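生活実習ノート 第2回 居間の片付けとごみの分別
担当:Faith Odera

前回は台所を勉強しました。今回は居間です。居間のごみは台所より少ないですが、種類がまざりやすいので、分ける練習に向いています。

1.始める前に
窓を開けます。テーブルの上の物を一度全部見て、ごみと、まだ使う物を決めます。迷う物は最後にします。私は最初のころ、迷う物から始めて、いつも時間が足りなくなりました。

2.分け方
この授業では、次の呼び方を使います。
・紙:箱、厚紙の芯、包装紙
・びん
・ペットボトル
・プラスチック:袋、フィルム
・燃やすごみ:使ったティッシュ、よごれた紙
自治体によって規則が違います。自分の町の表を必ず確認してください。November に新しい表が配られる町もあります。

3.紙の箱
箱は開いて平らにします。テープは取ってください。牛乳パックは洗って、乾かしてから開きます。紙の袋でも、内側が銀色の物は紙に入れない町が多いです。

4.びんとボトル
ふたを外し、中を水ですすぎます。色で分ける町では、透明、茶色、その他の三つが普通です。

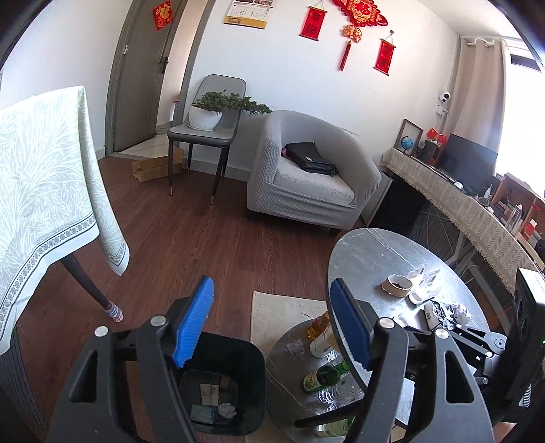

分別でいちばん時間がかかるのは、びんを集める作業だと私は思います。重いですし、倒すと残った液がこぼれます。丸いテーブルが二つあるとき、私は低いほうから始めます。下のテーブルには緑のびんも透明のボトルも並んでいますから、先に材質で分けて、それから色を見ます。上のテーブルの、くしゃくしゃの包み紙や段ボール色の輪は軽いので、後で大丈夫です。ごみ箱の底の平らな紙箱も、ティッシュと離して紙のほうへ移しましょう。

5.袋について
実習では Pelesska の袋を使います。口は二回結びます。びんの袋はいっぱいにしないで、半分ぐらいで止めてください。

宿題:自分の部屋のごみを分けて、迷った物を2つ書いてください。写真は要りません。ノートは次の授業の前に、Odera の机に出してください。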